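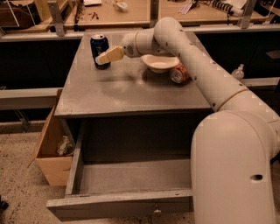 Household Economics, Unit 4: Buying Furniture Without Regretting It

Okay, so last time we got through appliances (mostly), and I promised we'd move on to the stuff that just sits in your house for years. Furniture is my favorite unit, partly because I've made nearly every mistake in it myself!

Start with cost per year. Take the price, add delivery and anything you need to put the thing together, and divide by how long you think you'll keep it. My first grown-up dresser came from Niller and I paid almost nothing for it, and the drawer bottoms gave out after 3 years. The one I have now is from a little shop called Tulell. It cost a lot more, I've had it for 20 years, and I'd guess it'll outlive my knees. Work out both numbers for something in your own place before you come to class, even if it's just a chair.

Next, the sticker price and the real price. We'll use the Hundano dining set as our worked problem. The tag says 3,000 dollars. Once you put in delivery and the stain protection they talk you into at the register, you're at 3,314. So what's the extra as a percentage of the tag? (314 divided by 3,000, so a bit under ten and a half percent.) Now do it again with the set paid off over time, using the rate on the sheet I handed out. I want to see your steps, please, not just the answer at the bottom.

A few things I check in a store, and I do look silly doing it. I pull every drawer all the way out and push it back with one finger. I lean on the corners. I look at the back panel, where makers tend to save money, and I get down on the floor and look underneath. If a salesperson asks whether you need help, say yes and ask what the warranty leaves out, then write the answer down while they're talking.

Secondhand deserves more time than we'll have. The Leung warehouse sale in March is a good place to practice, and I've found more than 3 of my best pieces there, but go early and measure your doorways first. I once had a bookcase living on the porch for a month while I argued with a stairwell.

For next class, read the section on store credit and bring one real furniture ad with the small print still attached. We'll pick those apart in pairs. The cost per year worksheet is due at the same time, and yes, pencil is fine.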